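Avaliar robôs em simulação exige publicar as condições do ensaio

A comunicação de resultados em robótica de manipulação atravessa um período de abundância. Multiplicam-se os relatórios em que um modelo de controlo, treinado a partir de demonstrações, executa tarefas domésticas ou de escritório com taxas de sucesso que há poucos anos seriam consideradas improváveis. A abundância é bem-vinda. Coloca, porém, às instituições que financiam, avaliam e adquirem estes sistemas um problema de leitura: dois valores com a mesma unidade podem resultar de ensaios que pouco têm em comum.

O presente texto defende uma posição simples. Os resultados obtidos em simulação devem continuar a ser aceites como evidência, desde que acompanhados da descrição integral da cena, do ponto de vista e do critério de sucesso. Sem esses elementos, a taxa publicada tem valor promocional e pouco mais.

O argumento apoia-se na experiência do projeto Ayaaba, no qual o grupo de avaliação da Mondero reexaminou uma política de controlo bimanual desenvolvida pela Zillico. O relatório original indicava um único valor agregado, calculado sobre 421 episódios simulados. Nele não constava a distribuição das posições iniciais, nem a inclinação do ponto de vista a partir do qual a política recebia as imagens.

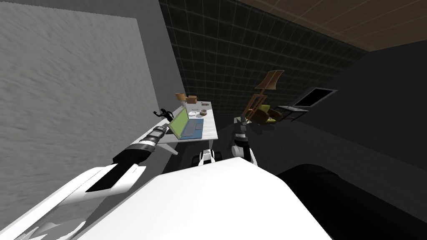 A inclinação do ponto de vista é habitualmente tratada como pormenor de instalação, e essa classificação parece-nos errada. Uma política visual aprende relações entre aquilo que vê e aquilo que comanda; se a vista se altera, altera-se também o problema. Na cena de escritório usada no reexame, a sala surge fortemente inclinada, com a secretária e a cadeira em diagonal, e o próprio corpo branco do robô ocupa a parte inferior da vista e oculta o chão. O portátil aberto, de ecrã verde, está sobre o tampo, e a pequena figura negra junto à extremidade esquerda do tampo fica muito próxima da garra esquerda. Para um observador humano, a compensação é imediata. Para um modelo treinado com vistas niveladas, não há razão para supor que o seja, e a única forma de o saber é ensaiar.

Foi esse o primeiro passo do reexame. Mantendo inalterados os pesos do modelo e o critério de sucesso, o grupo definiu 16 configurações de vista e repetiu os episódios em cada uma delas. A taxa agregada desceu para 66 por cento. O número interessa menos do que a sua composição: em algumas configurações o desempenho manteve-se no nível anunciado, noutras a política falhou de forma sistemática e sempre na mesma fase do movimento, a aproximação ao objeto. Uma média única teria escondido ambos os factos.

Importa reconhecer o mérito do trabalho inicial. A Zillico disponibilizou o modelo e a cena, o que permitiu a repetição, e respondeu com prontidão aos pedidos de esclarecimento. Muitos grupos não o fazem. A crítica dirige-se à norma de publicação vigente, que não pede estes dados e por isso não os obtém.

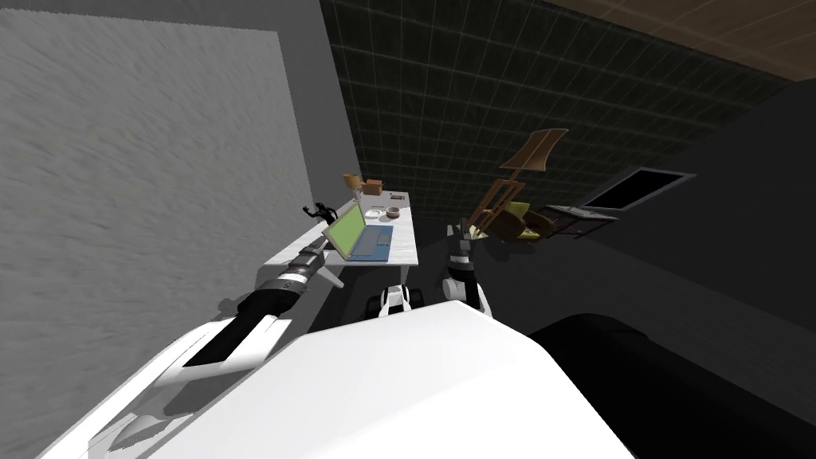 O segundo aspeto diz respeito ao critério de sucesso. No relatório original, um episódio era contabilizado como bem-sucedido quando a garra atingia uma determinada distância do objeto-alvo. Trata-se de um critério legítimo para estudar a fase de alcance, mas insuficiente para sustentar afirmações sobre manipulação. Akihiko Yoshida, que coordenou a análise na Mondero, propôs que cada ensaio passasse a registar separadamente a aproximação, o contacto e o estado final da cena. A proposta tem custos - exige anotação adicional e alonga a revisão - e foi recebida com reservas por quem trabalha com prazos curtos. Consideramos que os custos são proporcionados.

Existe uma objeção mais séria, que merece resposta. Sustenta-se com frequência que a simulação é apenas uma etapa intermédia e que o rigor deve reservar-se para os ensaios em equipamento físico. A premissa é compreensível, a conclusão é frágil. As decisões de financiamento e de desenvolvimento são hoje tomadas, em larga medida, com base em resultados simulados, muito antes de qualquer ensaio físico. Quando o laboratório de Hitville recebeu, em outubro, a política para instalação num robô real, a escolha da arquitetura já estava feita e o orçamento comprometido. Um erro de leitura na fase simulada havia condicionado tudo o que se seguiu.

Acresce que a simulação oferece uma vantagem que o equipamento físico dificilmente iguala: a possibilidade de repetir exatamente a mesma cena, com os mesmos objetos nas mesmas posições, variando um fator de cada vez. Desperdiçar essa vantagem por falta de documentação é uma opção difícil de justificar.

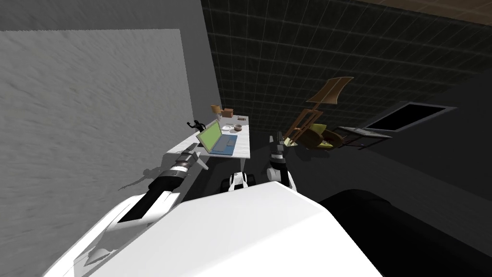
Cena simulada de escritório, com o braço esquerdo do robô junto ao canto da secretária e o portátil aberto sobre o tampo.

Quanto às medidas concretas, propomos que as entidades avaliadoras exijam, como condição de admissibilidade, o ficheiro da cena, os parâmetros do ponto de vista e os resultados discriminados por configuração. Sempre que uma configuração seja avaliada com menos de 100 episódios, essa circunstância deve figurar na mesma tabela que apresenta a taxa, e não em anexo. Devem ainda ser conservados os registos visuais dos episódios falhados, que no caso descrito se revelaram mais informativos do que os restantes.

Não se pretende com isto uniformizar a investigação. Cada grupo continuará a escolher as suas cenas, as suas tarefas e os seus modelos, e é desejável que essa diversidade se mantenha. O que se pede é que um leitor externo, munido apenas do relatório e dos ficheiros que o acompanham, consiga reconstituir o ensaio e chegar a um valor próximo do publicado. A Mondero adotará estas exigências nos seus próprios relatórios a partir do próximo ciclo de avaliação e disponibilizará o modelo de tabela às equipas que o solicitem.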